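Tabletop Pick-and-Place Set: Recording Rules and Data Card

Kept by Jyoti Pathak and Domingo Saavedra. Read before you record or use anything.
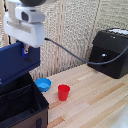 Ilstead, October

The set holds 231 episodes recorded with one arm on the butcher-block table. Objects are ordinary household items such as a bowl and a cup, plus the fabric-lined bin. Camera positions stay fixed for a whole session.

Before recording
Check the gripper fingertips for wear.
Give the arm's cable enough slack to reach both ends of the table. It must not catch on a finger or drag an object.
Set the speed limit to 65 percent of maximum or lower.
Keep hands and loose items off the table once the arm is enabled.

During recording
One person runs the arm and a second stays at the stop button. Stop if the cable snags, if anyone reaches in, or if an object leaves the table. Save the episode and mark it "stopped". Do not delete it. There are 18 of these in the current release, and they are kept out of the training split by default.

Labels
Every episode gets a task sentence, an outcome and the operator's initials. Write the sentence before the run. "Put the cup in the bin" is fine; "cleanup 2" is not. Manju Goel reviews labels on Wednesday and returns unclear ones.

Known gaps
Lighting hardly varies. Only 7 episodes use clear or shiny objects, so don't report results on those separately.

Changes to these rules go through Aksel Snorradóttir at Clernia.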